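The drawer of dead parts

Every repair bench has a drawer that Yuk-lan Shih calls the waiting room. Hers, at the back of the Burkus workshop, holds black plastic and not much else: housings, end caps, hollow tubes, clips from machines that were thrown out years ago.

She began keeping them in April, after a customer brought in a lamp that needed one small clip. The maker no longer sold it. She found a match on a scrapped fan and the job took 5 minutes.

"People look at a broken case and see rubbish," she says. "I look at where it joins. If the tabs are whole, it can go back on something."
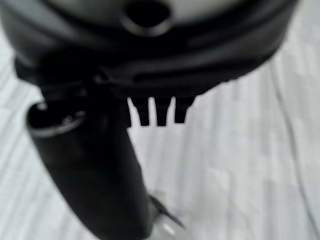
Tabs are what usually go first. They are thin, they take the strain each time a cover comes off, and once one has snapped the cover starts to rattle. Shih advises owners to look for a hidden screw before pulling at a seam, and to work along it with a flat plastic tool.

Dinesh Roy, who shares the bench 2 days a week, is less patient. He would clear the drawer tomorrow. Last month, though, he went through it for a socket cover and came away with one that fitted after a little filing.

The drawer is now full, and Shih has started on the one below.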